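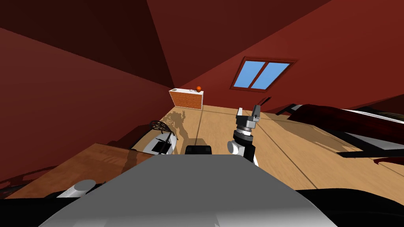 ## Trying out tidying software before it touches your bedroom

Most planners are sold on how well they do in a simulated room. Treat that as a starting price. I ran Ferico's for 32 evenings and would trust it with socks.

- **Put the slope in the model.** An attic ceiling is a collision surface. The default room in Wisberg is a box, and a planner tuned in a box will happily swing an elbow through your rafters.
- **Try the small stuff first.** A ball on a chest of drawers tells you more than a whole laundry run. Balls roll, and the physics settings decide how far. Change the friction and run it again. If the success rate doesn't budge, be suspicious.
- **Move the lamp.** Hard shadows on floorboards get read as objects. Mine planned a careful detour round its own arm's shadow, twice.
- **Blankets are a guess.** Anything draped is usually modelled as a stiff lump. Leave bed-making to people.
- **Read the failures.** Boris Todorova sent me a log of 617 "successful" grasps, 62 of which had closed on thin air. The checker only looked at whether the fingers had stopped moving.
- Save the seed with every run. Brurunar doesn't, by default.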